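Small pantry, where do the jars go?

nikgate63
Posted December 4, 2019
We moved to Hurnham in June and the kitchen has no pantry, only one wall. I want to keep jam and pickles in the open. My wife says they must be in a closed cupboard. 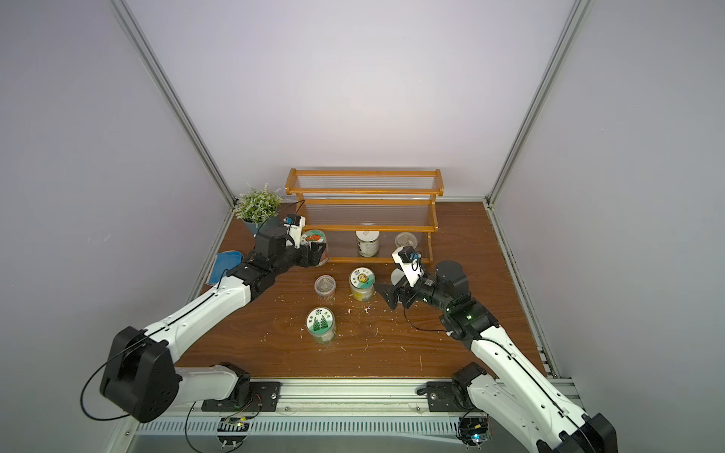

Budget is small, and I rent, so drilling is not allowed.

Florkeck
Closed cupboard, I agree with your wife. Light is bad for jam. 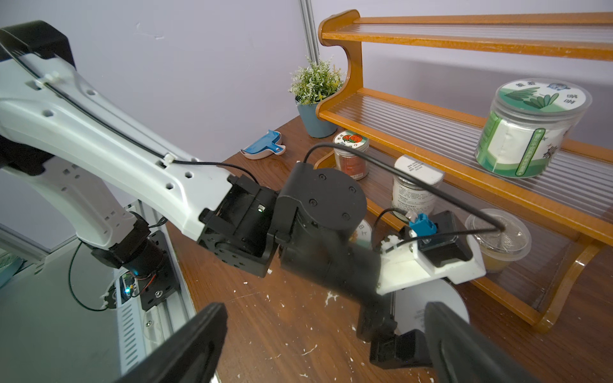 How long can an opened jam stay outside? Mine goes in the fridge the same day.

rivera_90
Florkeck, I do not agree – sealed jars are fine in the open if the sun does not reach them.

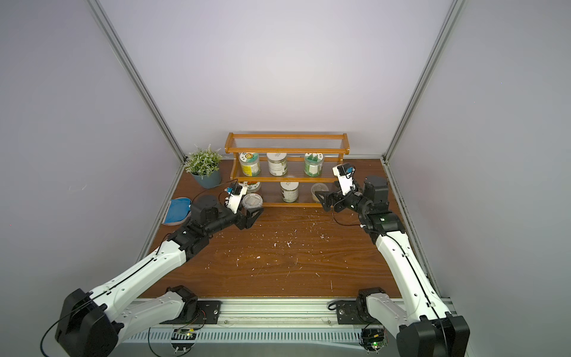
Three jars on the upper tier, labels to the front.

nikgate63
Thank you both. Opened ones go in the fridge then.
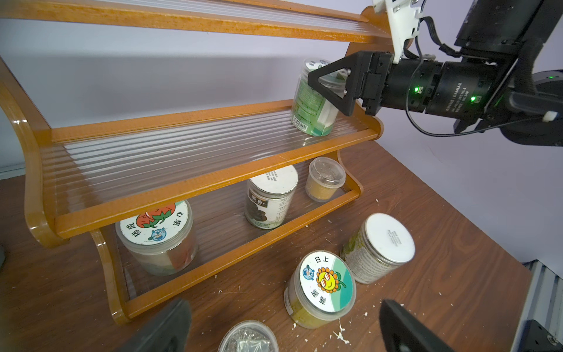 I will try the open shelf first. My wife worries we will forget what is old. A clear jar like the one with the green label helps, and I can write the date on the lid.

Florkeck
Write it on the side. Lids get mixed.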